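Household Manipulation Software, Work Package 3
Progress report to the Tetteh Fund
Prepared by Ama Abubakari, Setgate
15/11/2019

Dear Soudabeh,

Thank you for your patience with this one, and for the very kind note after our last call. Everybody on the team read it, and it was pinned up over the coffee machine for a while. I promised you a report that a person could read without having the code open in another window, so I'll try to keep to that, though you know I tend to wander.

Where we are with the planner

When I last wrote, the planner (we call it Stenetton, after the street where the first version was written) could string together short kitchen tasks as long as every object stayed where it was put. That was fine for picking things up and setting them down, and much less fine for anything involving a faucet, where the state of the world changes because of something the arm did to a lever a good distance away from the thing it cares about. Most of this period has gone into fixing that. Stenetton now keeps a small record for each fixture in the kitchen, saying whether it is on or off and what lies under it, and the later steps of a task can ask that record a question before they commit to a motion.

We have been using the sink as our main test bed, with a cutting board in the basin. It's a humble little setup, but it asks a lot of the software: a deep basin with walls on every side, a flat object lying at an angle, and a faucet that the arm has to keep clear of. The view from just behind the gripper is the one our perception module gets at close range, and you can see how much of it the fingers and the gripper body take up.
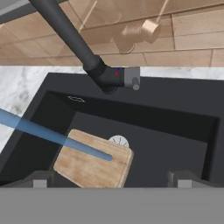
Perception

The close view has been our biggest headache, and I'd like to be open about that. The hand hides a good part of what is in front of it, and in the earlier release the estimate of the board's angle would jump whenever one of its edges went out of view. Soudabeh, you asked in February whether a second viewpoint would help, and the short reply is yes, very much so. We now combine the hand view with a wider one of the counter and let the two disagree for a moment before the software picks an answer. The jumps haven't gone away, but they are smaller, and the planner waits them out where it used to start over from the beginning.

Dark basins are still harder than light ones. The depth estimate along the inner walls is noisy, and we've set the collision margins wider there than I would like. That makes the arm a bit timid when it goes into the sink, and it costs us time on every run. I'd rather have a timid arm for now, but it is on the list.

Control and planning around the faucet

The water itself is a simple model: one straight column coming down from the spout, with no splashing. We talked for a long while about doing something fancier and decided against it, and I'm glad we did. What the planner needs to know is whether the stream reaches the board and where, and a plain column answers that at almost no cost in computing time.

The arm's path back from the sink took more work than anybody guessed. With the elbow low, the links crowd the front of the counter, and the old path smoother loved to cut that corner as closely as it was allowed. We now score each path on how much room the elbow keeps as well as on the hand.
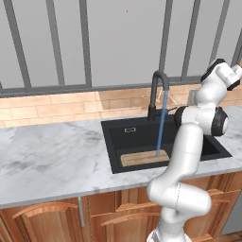
Simulated kitchen, wide view: stream running onto the cutting board, arm at the right of the sink.

Tooling

Prultelel, our replay tool, is finally something I'm happy to show people. You can stop a run at any point, look at what the planner believed about each fixture, change one value, and let it carry on from there. Finding the cause of a failed run used to take 3 or 4 hours and a good deal of grumbling. The newest member of the team traced one before lunch last week, and she was so pleased that she wrote it up for the rest of us, with diagrams!

Spending and people

We are within budget for the period. The simulation machines cost a little less than planned, and with your agreement I would like to move the difference into engineering time for the perception work. Hiring is complete.

What comes next

The perception work on dark surfaces comes first, followed by narrower margins inside the basin once we trust the depth there. After that we will move on to tasks with 2 fixtures in play, which the record keeping should already support on paper. The full test set has 18 tasks in it, and I'll send the results as a separate table when the whole set has been run on the new release.

If you would like to sit in on a Prultelel session, please just say so and we'll find a time that suits you.

With warm regards,
Ama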